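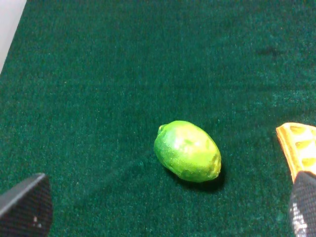
Davwood, April

Ticket 1501 — Petersen stunt scooter, headset play and bar slip
Status: closed
Opened by: Finn Janssen, front counter
Assigned to: Ingeborg Hellwig, workshop

Reported fault
Customer reports a knock through the bars on landing and bars rotating out of line with the front wheel. Complete scooter, bought from our Clotumside store. Aftermarket bars fitted at home, original fork and compression kit retained.

Thursday, 10:15
Knock reproduced with front brake-foot test. Clamp bolts at correct torque. Bars still turn against the wheel under moderate hand force.

10:40
Clamp removed. Bars are oversized with no slit, clamp is a standard-diameter unit with the shim left in. Shim is creased along one side. Bars had been seated 2 mm short of the fork steerer, so the compression bolt was loading the bars and not the headset.

11:30
Shim discarded. Bomanow oversized clamp fitted from stock. Headset stripped, lower bearing rough, upper bearing fine. Replaced both and regreased the cups.

13:05
Compression bolt tightened until play was gone, backed off a quarter turn, wheel spins freely. Clamp bolts tightened in alternating order. No knock. Slight creak remains when the bars are pulled back.

14:20
Creak traced to dry threads on the compression bolt — cleaned, threadlocker applied, retested. Quiet.

Parts charged: clamp, bearing set. Labour at the standard rate. Heike Albers to add the bar and clamp sizes to the colour chart at the counter.

Customer advised to recheck clamp bolts after the first ride. Collected 16:45.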